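What a Winter Alone Does to Sleep
By Oona Salminen

The first entry in my log from the rented room in Brondton reads: woke 4:10, did not speak to anyone, bed by 7. The next six entries are nearly the same. I had moved there to finish a translation, and I kept the log to track my working hours. It became a record of something else.

Solitude and poor sleep tend to travel together, and it is hard to say which one leads. A person who sees few people loses the small fixed points of the day: the bus, the lunch hour, the call that has to be made before five. Meals drift first. Bedtime follows.
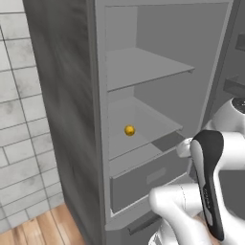
In the second month I made two changes. I ate breakfast at the same hour, hungry or not, and I walked to the Juntunen bakery and back, 300 steps each way. The walk was too short to count as exercise. Its use was that it put me in daylight and required one sentence of speech.

Waking times settled slowly. The log shows a run of 7 nights without a gap of more than two hours, then a relapse, then a longer run. Mood is harder to enter in a column. I used a scale of one to five and found that I rarely wrote anything but three, so I dropped the scale and wrote a single word instead. "Flat" appears often. By April it appears less.
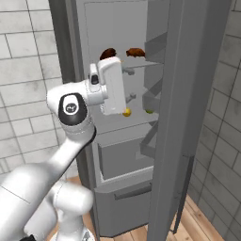
I also wrote letters to a friend in Ginthorpe, by hand, one a week. She answered about half of them. Writing them took most of an evening and left the laptop closed, and on those nights I was asleep before eleven.

The translation came to 235 pages. I still keep the log, with fewer columns, and I still dislike the telephone.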